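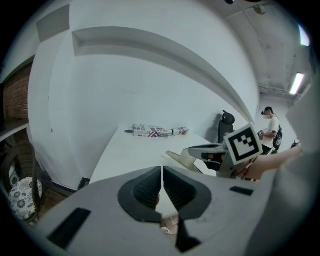

Varnover Saturday Table Club

I have been a member of this club for long enough to have opinions about the table. It is white, which was Zuzanna's choice, and I have never forgiven her. A white table is a record of everything you've done to it. Tea, glue, the biro that Digby swore was a pencil. We had a brown one before, and you could have dismantled a bicycle on it without leaving evidence. Somebody did.

The wall is a sort of grey white. The tin gave it a much grander name and Renata can still recite it. We spent a whole July evening choosing between two pots that I would have sworn were the same pot. I voted for the left one. The right one won.

I'd offered to write up how we arrange things, as Aniela says new people find it confusing, and having tried to put it into words I can see her point. The near half of the table is for whatever you're in the middle of. The far half, up against the wall, is for things waiting their turn. The long one in the printed cover is lying there now, where it has every right to be, sideways on to save room. I lay things lengthways along the wall. Do-yoon stands things up. His fall over, and he stands them up again, and in this way he gets a good deal of exercise.

I'm fond of a printed cover, I'll admit. My own instinct is to buy plain everything and then complain that I can't find any of it. At home I have 24 plain storage tins from Edwards, every one of them identical, and the only way to find the drawing pins is to shake them one by one like a man choosing a melon. Put a pattern on something and you know where it is from the doorway.

The official rule is that the far half gets cleared at the end of the session. In practice things migrate. You push one item back to make space, the next person pushes theirs back behind it, and by four o'clock the wall has become a kind of harbour. Last winter we lost a library book in there and Renata paid a fine on it, and she has mentioned this since, though only when we're all present.

We did look at a bigger table. Londovel do one for 300 pounds, delivered, and Digby got as far as measuring the doorway before going very quiet. So the white one stays. I wiped it down myself last week with the stuff Renata brings in an unlabelled bottle, and it came up rather well apart from the biro.

If you're coming along for the first time, bring your own mug and something to do with your hands. Elbows are tolerated. Coats go on the hooks by the door and not over the backs of chairs, which is a rule I broke for years and now enforce. The key is with Zuzanna until the clocks change, and after that it's with me, so do knock loudly.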